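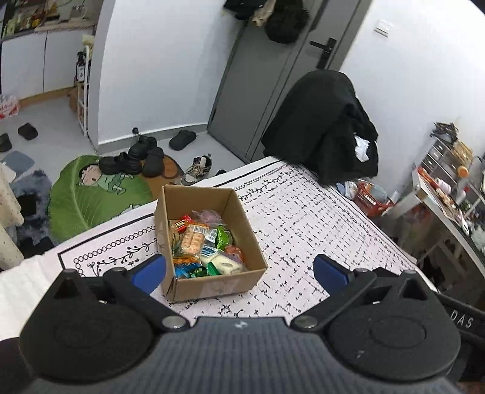 Our tutor in Clarnness told us early on that a report on snacking would only be worth reading if we stopped asking people what they liked and asked them when they got hungry. We grumbled a bit at the time, having already written most of a very long survey about favorite flavors, but we threw it out and started over, and I am glad we did.

So the question for our group became a simple one: what happens to students between lunch and the end of the last class, and does it change what they eat at dinner? We gave a short food diary to 100 students and asked them to fill it in for 9 school days in April. We got 90 of them back, which made us very happy (the group before us, doing sleep, got far fewer). A few were covered in coffee and one had been filled in entirely in green crayon, but it was readable and it counted.

Most people wrote down a snack at some point after lunch, and the most common time was close to 3 p.m. Biscuits and other small wrapped things came up again and again, mostly because they fit in a coat pocket. Fruit was popular in the first few days and then dropped away. We think people were trying to look good for us at the beginning - I know I did in my own practice diary!

Dinner was harder to make sense of. Students who skipped the afternoon snack often ate earlier in the evening, but many of them also live close to school and simply get home sooner, so we can't say which of the two matters. We should have asked about travel time. Somebody on the Drenavov bus eats dinner almost two hours after somebody who walks home, and our diary had no box for that.

We typed everything into a spreadsheet and checked each other's pages in pairs. It was slow work and the handwriting was a trial, but we caught plenty of mistakes, including one snack entered as happening at 3 in the morning.

If another group takes this over next year, please add the travel question, and leave more room for writing under each day. The blank diary pages are in the back of the class folder, after the appendix.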